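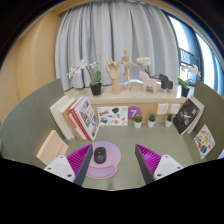
May | Words: Charoen Kamolrat | Filed under: Kit

Flandura hand gripper, the short version

Had the Flandura on loan from Jaltemier for 14 days. Handheld, two fingers, ribbed magenta pads, no arm needed. You do the task yourself, the camera records it, the files go off for training. Desk jobs mostly – mouse, books, small stuff.

Good first. Pads are grippy without being sticky. Fingers come to a point, handy for getting under a book cover. Setup took me 3 minutes, most of that hunting for a cable. Wide view too, so you get the whole desk in shot, plants and all.

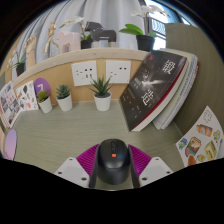
Less good: weight. Fine for a few runs, then your wrist starts to complain. Géza Dudás did 36 in one sitting and had to swap hands. Rounded things want a slower squeeze than you'd think, come in too quick and they skid. Also the manual is thin. Very thin. The page on changing pads has the steps in teh wrong order.

Software is Undalix, bundled for the first 100 recordings, then you pay. Exports were quick, labeling screen is clunky. Crashed on me once, lost nothing.

Would I buy one? For a small team, yes. Working solo I'd rent – Jaltemier does it by the month and spare pads are included. Ask for the wrist strap, it's a seperate item and they dont offer it.

More next issue when the Yoo loaner gets here.

We use cookies to remember your newsletter settings. Accept | Manage

Recent items
Undalix export settings, a quick guide
Renting or buying: reader replies
Yoo loaner: first dates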